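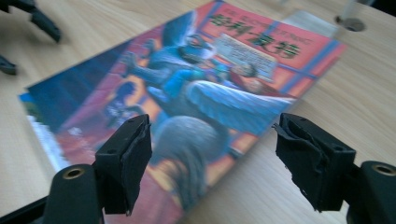

No. 5

I've been learning Chinese for two years, and in July I finally stopped using the flashcard app. My streak had reached 3,025 reviews and I still couldn't get through a menu without stopping.

What I do now is read. The plan is five pages a night, at the kitchen table, after the dishes. I pick stories I already know in English, so when I lose the thread I can usually find it again a paragraph later. Names are the worst part. They're spelled out by sound, and for the first week I kept looking up each character and getting nonsense like "hard profit."

My rules so far:

- Pencil only. Underline a word the second time it stops me, never the first.
- Dictionary closed until the end of the page.
- If I'm tired, reread last night's pages and call it done.

I copy the underlined words into a Dridine notebook in the morning. The paper is thin and the ink shows through, so I use one side. Most of the words are small ones: mutter, sleeve, doorway, all of a sudden. The app never gave me any of those. It gave me "economic development" over and over.

Hoarau, the used bookstore near the bus station, has a foreign language shelf in the back, next to the cookbooks. Prices are penciled inside the cover. The Chinese section is short and mostly textbooks, but they put out new stock at the start of the month and I plan to go by before work.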